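손 그리퍼 시연 수집 작업자 모집 (의류 정리 과제)

Skesura 데이터수집팀
공고일: 7월 15일 수요일
모집 구분: 기간제 계약, 재택 및 방문 수집 병행
과제명: Mudeck 가정 내 의류 취급 시연

Mudeck 과제는 실제 거주 공간에서 사람이 손에 든 그리퍼로 의류를 집고, 옮기고, 펴고, 접는 동작을 기록하여 양팔 로봇의 모방학습에 사용하는 과제입니다. 연출된 실험실이 아니라 평소 생활하는 방에서 작업합니다. 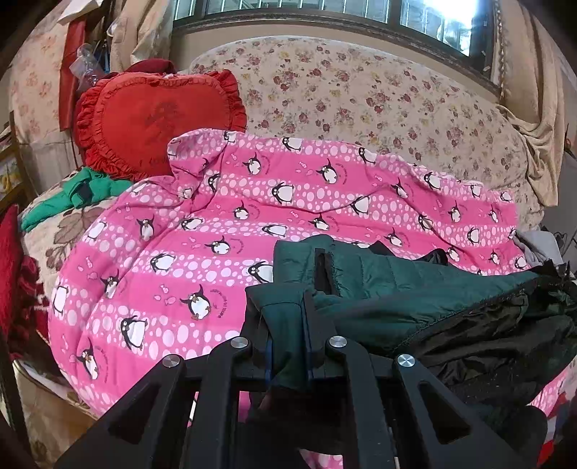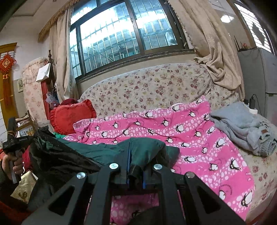
그리퍼로 짙은 녹색 의류를 다루는 작업

1. 과제 개요

현재까지 확보한 유효 시연은 1,364건이며, 이 중 의류 과제는 424건입니다. 수건과 티셔츠에 비해 두께가 있는 의류, 표면이 미끄러운 의류, 지퍼가 달린 의류의 비중이 낮아 이번 모집에서는 해당 품목을 우선 수집합니다. 수집된 시연은 궤적 복원과 품질 검수를 거쳐 정책 학습에 투입되며, 검수에서 탈락한 시연은 학습에 사용하지 않습니다.

작업자는 로봇을 직접 조종하지 않습니다. 양손에 그리퍼를 하나씩 들고 지정된 과제를 수행하면 그리퍼에 장착된 카메라와 관성 센서가 손의 움직임과 개폐 폭을 기록합니다. 원격 조종 방식의 수집은 별도 직무(5항 참조)로 운영합니다.

2. 담당 업무

가. 과제 카드에 따른 시연 수행
- 침대 또는 소파 위에 놓인 의류를 한 벌씩 집어 지정 위치로 이동
- 외투류: 지퍼를 채우지 않은 상태에서 몸판을 편 뒤 소매를 안쪽으로 접고 반으로 접기
- 하의류: 허리단을 양쪽 그리퍼로 잡고 들어 올려 정렬한 뒤 세로 접기
- 겹쳐진 의류의 분리: 위쪽 의류만 집어 올리고 아래쪽 의류의 위치는 최대한 유지

나. 초기 상태 구성
- 매 시연 전 의류의 배치와 구김 정도를 과제 카드의 등급(A~D)에 맞추어 변경
- 동일한 초기 배치로 연속 3회를 초과하여 수행하지 않음
- 배경 침구와 주변 물건은 과제 카드에 별도 지시가 없는 한 그대로 둠

다. 기록 및 전송
- 시연 시작과 종료 시 양쪽 그리퍼를 완전히 열었다가 닫는 동작을 1회 실시(시간 동기용)
- 실패한 시연은 삭제하지 않고 실패 코드 입력
- 작업 종료 후 당일 자정까지 업로드 완료

3. 시연 품질 기준

검수 기준은 다음과 같습니다. 지원 전에 확인하시기 바랍니다.

- 손이나 팔로 의류를 직접 누르거나 당긴 시연은 무효입니다. 옷감이 걸려 그리퍼로 풀 수 없는 경우에는 시연을 중단하고 실패 코드 04를 입력합니다.
- 파지 직전 0.5초 이상 접근 속도를 낮춥니다. 손목을 꺾어 낚아채는 동작은 궤적 복원 단계에서 대부분 탈락합니다.
- 두 그리퍼의 간격은 항상 로봇 양팔의 작업 범위 안에 있어야 합니다. 팔을 교차하는 동작은 허용하지 않습니다.
- 그리퍼 끝이 매트리스나 좌판에 깊이 박히지 않도록 합니다. 로봇은 같은 힘으로 바닥면을 누르지 못합니다.
- 창을 등지거나 마주 보는 위치에서 작업할 때는 노출 점검 화면을 먼저 확인합니다. 역광으로 추적 특징점이 기준 이하로 떨어지면 위치를 바꾸어 다시 시작합니다.
- 시연 중 걸어서 이동하는 거리는 두 걸음 이내로 제한합니다.

개인별 유효율은 매주 통보합니다. 첫 주의 유효율은 평가에 반영하지 않으며, 2주 차부터 유효율이 기준에 미달하면 1회 재교육을 실시합니다.

4. 근무 조건

계약 기간: 9월 말까지, 협의 후 연장 가능
작업 시간: 주 5일, 1일 4시간 블록(오전 또는 오후 선택)
모집 인원: 40명
1인당 목표: 유효 시연 200건
보수: 시간급에 유효 시연 수당을 더하여 월 2회 지급. 금액은 면접 시 서면으로 안내
장비: 그리퍼 1쌍, 기록 단말, 충전기, 여분 핑거 패드를 무상 대여
교육: 첫 출근일부터 이틀, 유급

50분 작업 후 10분 휴식이 원칙이며 휴식 시간은 작업 시간에 포함됩니다. 장비를 든 상태로 팔을 어깨 높이 이상 올리는 작업은 없습니다. 손목 통증이 있으면 당일 블록을 중단할 수 있고, 이 경우 해당 블록의 시간급은 전액 지급합니다.

5. 별도 모집: 원격 조종 작업자

Ulcombe 작업장에서는 리더 암을 이용한 원격 조종 시연을 병행합니다. 손 그리퍼 시연으로 학습한 정책이 실제 로봇에서 실패하는 구간을 사람이 넘겨받아 교정하는 업무입니다. 이 직무는 출근 근무만 가능하며, 손 그리퍼 유효 시연을 일정량 이상 수행한 작업자 중에서 우선 선발합니다. 외부 지원자는 원격 조종 또는 산업용 로봇 직접 교시 경력을 기재하여 주십시오.

교정 시연에서는 개입 시점의 기록이 가장 중요합니다. 정책이 이미 옷을 놓친 뒤의 개입과 놓치기 전의 개입은 서로 다른 데이터로 분류합니다. 작업자는 개입 버튼을 누른 이유를 단말의 목록에서 선택하며, 목록에 없는 경우 한 줄로 기술합니다.

6. 지원 자격

필수
- 만 18세 이상
- 양손 사용에 제약이 없고 1kg 미만의 장비를 양손에 들고 반복 작업이 가능한 자
- 한국어 또는 영어로 된 과제 카드를 읽고 따를 수 있는 자
- 재택 수집의 경우 침대 또는 소파가 있는 작업 공간, 전원, 안정적인 업로드 회선 확보

우대
- 데이터 수집, 모션 캡처, 원격 조종 경험
- 세탁, 의류 포장, 매장 진열 경력
- 두꺼운 외투나 패딩류를 포함하여 서로 다른 재질의 의류를 준비할 수 있는 자

로봇이나 프로그래밍 지식은 요구하지 않습니다.

7. 작업 공간 및 개인정보

재택 수집에서는 거주 공간의 내부가 함께 기록됩니다. 동거인의 동의서가 없으면 재택 수집을 배정하지 않으며, 방문 수집으로 전환할 수 있습니다. 얼굴, 우편물, 화면에 표시된 개인정보는 업로드 후 자동 가림 처리와 수동 확인을 거칩니다. 작업자는 업로드 전 단말에서 특정 시연을 제외할 수 있고, 업로드 후에는 14일 이내에 삭제를 요청할 수 있습니다. 삭제된 시연에 대해서도 작업 시간에 대한 시간급은 지급합니다.

8. 전형 절차

서류 검토 → 화상 면접(20분) → 실기(손 그리퍼로 외투 접기 5회) → 계약

실기는 속도를 평가하지 않습니다. 접힌 결과의 모양보다 파지 위치의 일관성, 실패 후 재시도 방식, 동기 동작 누락 여부를 봅니다. 실기 장소는 Ulcombe 작업장이며 이동이 어려운 지원자에게는 장비를 발송합니다.

9. 지원 방법

지원서에 다음 사항을 기재하여 Skesura 채용 페이지의 Mudeck 항목으로 제출하십시오.

- 희망 직무(손 그리퍼 / 원격 조종)
- 희망 시간대
- 재택 수집 희망 시 작업 공간의 크기와 가구 종류
- 준비 가능한 의류 품목과 재질
- 주로 사용하는 손

인원이 충원되면 접수를 마감합니다. 장비 규격은 Kovács형 평행 그리퍼를 기준으로 하며, 다른 규격의 개인 장비로 수집한 데이터는 접수하지 않습니다.

직무 문의: Nattawut Pongsiri(데이터수집팀, 한국어·영어 가능)
문의는 채용 페이지의 문의란을 이용하고 제목에 과제명과 희망 직무를 적어 주십시오. 회신은 영업일 기준 3일 이내에 드립니다.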